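Ferkar 295 · Registrador de emisiones para radio y televisión

Referencia: 2463
Fabricante: Wurton
Disponibilidad: en almacén, salida en 50 horas

El Ferkar 295 graba de forma continua la señal de una emisora y la conserva con su hora exacta. Está pensado para radios locales, televisiones comarcales y oficinas de supervisión que deben entregar copia de lo emitido cuando se presenta una queja, una petición de rectificación o un requerimiento sobre publicidad electoral.

El equipo arranca solo tras un corte de corriente y retoma la grabación sin intervención del operador. Cada archivo se cierra a la hora en punto y lleva una firma digital que permite comprobar si ha sido modificado.

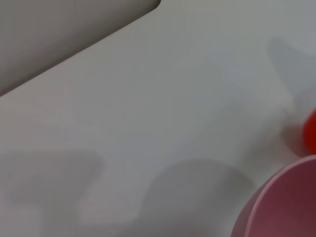 Superficie de mesa en gris claro.

Características

Entradas: dos de audio analógico, dos de audio digital y una de vídeo SDI
Canales simultáneos: hasta cuatro de radio o uno de televisión
Conservación: alrededor de 69 días en calidad de archivo, con borrado automático de lo más antiguo
Sincronización horaria: por red, con reloj interno de respaldo
Formato: bastidor de una unidad
Alimentación: doble fuente, sustituible en marcha
Idiomas del panel: español, portugués e inglés

La búsqueda se hace por fecha, hora y canal. Un fragmento puede marcarse como retenido, y en ese caso no entra en el borrado automático hasta que un usuario con permiso de administrador lo libera. El registro de accesos indica quién ha escuchado, exportado o retenido cada tramo.

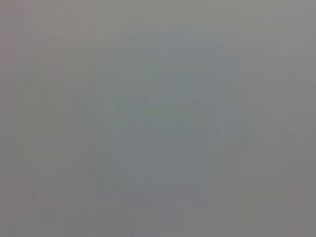

Detalle desenfocado en tonos grises.

Contenido del paquete

Unidad Ferkar 295, dos cables de alimentación, guías de montaje, llave frontal y hoja de puesta en marcha. El adaptador Vuvov para receptores de FM se vende por separado. No incluye monitor ni teclado.

Compatibilidad

Funciona con el programa de recuento de tiempos Raptis a partir de la versión 4. Con versiones anteriores se pueden importar los archivos, pero no las marcas de retención. Para emisoras con más de cuatro canales hay que instalar una segunda unidad y enlazarlas desde el menú Red.

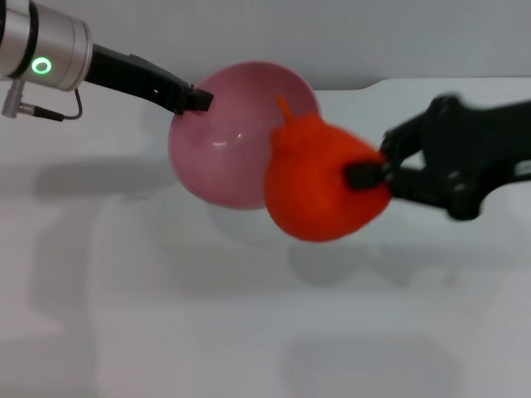 Catálogo Wurton, pág. 50

Garantía y servicio

Tres años en piezas y mano de obra. Los discos tienen garantía de dos años y se cambian sin abrir la unidad. La formación inicial se imparte a distancia, en una sesión de dos horas, y puede repetirse una vez sin cargo dentro del primer año.

Los pedidos de organismos públicos se tramitan con factura electrónica. En agosto el servicio técnico atiende solo hasta las 14:00.

Consultas sobre presupuestos e instalación: Laine Petrauskas, departamento comercial. Indique en el mensaje la referencia del equipo, el número de canales y el plazo de conservación que se le exige.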